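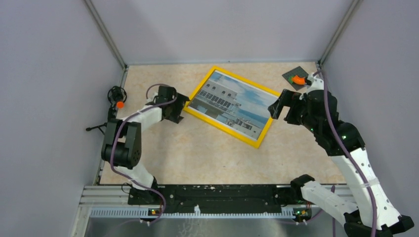 Luuk Desmet's objection, raised after the last session, was that a learner given only clean runs has no way of knowing what to do once it has drifted off them. He would sooner have fewer recordings and more variety in how each one begins. These notes take up his point, because the second half of the module depends on it.

Home Modules Handouts Lab booking Staff

Handout 7: Collecting demonstrations on a two-arm table
Reading time: 4 minutes

1. What one example contains

For this module an example (also called an episode) is one attempt at one task, from the start position to the point where the operator ends the recording. It holds three streams: the camera views, the joint positions of both arms, and the commands sent to the arms and grippers. All three need a common clock. If the pictures lag behind the joint readings, the learner pairs each picture with the wrong movement, and more data will not cure that.

Each episode also carries a short text label saying what the task was. Write the label before you record. Labels written afterwards tend to describe what the arms did, when what we want is what they were asked to do.

2. The tasks

We use a small set of household objects. The yellow picture frame is the main one for two-arm work. It is flat and wide, and it has corners that can be approached from either side, so there is a real choice about which arm does what. The basic task is to straighten the frame when it has been laid at an angle.

Two arms bring a problem that one arm does not. If both grippers hold the frame and one moves slightly ahead of the other, the frame twists between them and the joints start to push against each other. Move slowly while both are closed. Let go with one arm before making any large correction.

3. Varying the start

Desmet's point in practice. Before each episode, change at least one of the following:

- the angle of the object
- where it lies on the table
- the starting pose of either arm
- any second object on the table

Do not choose these by feel. People who think they are placing things at random come back to the same few positions. Use the printed placement cards, drawn from the shuffled pack, and put the card number in the log.

Last year's Strickland set had 148 episodes of the frame task. When Bello Ekpo plotted the starting angles, nearly all of them leaned the same way. The trained policy did well on those and reached for the wrong corner when the frame leaned the other way. A further 9 episodes with the opposite lean were enough to show where the fault lay, though not enough to mend it.

4. Mistakes and recoveries

Keep an episode in which the gripper misses and the operator then corrects it, provided the task is finished. Mark it R in the log. A recovery shows the learner a state it is likely to reach by itself and a way out of it.

Throw out an episode if:

- a hand came into view
- a camera was knocked
- the recording started late
- the operator stopped to think with the arms held still for a long stretch

The last of these catches people out. A long pause teaches the learner that standing still is a sensible action in that position, and it may then stop there for good.

5. How much is enough

There is no fixed number. The full Irkovis set, which you will be given for the training exercise, has 1455 episodes across seven tasks, and the tasks are not evenly covered. Check the count for each task before you split the data. Keep all the episodes from one operator's session on the same side of the split, otherwise the test set is too much like the training set and the score will flatter you.

6. For the lab

Work in pairs, one operating and one logging, and swap halfway. Check the camera views against the reference prints first. Hand in the log sheet with the recordings; recordings without a log will be returned unmarked.

Read the Diltwood notes on time alignment beforehand. The Urnon report is optional, but its section on operator differences is useful for the written question: does it help or harm a learner to be shown two different ways of doing the same task? One side of paper, with a plot if you have one.

Contact the module office | Copyright the module authors | Back to top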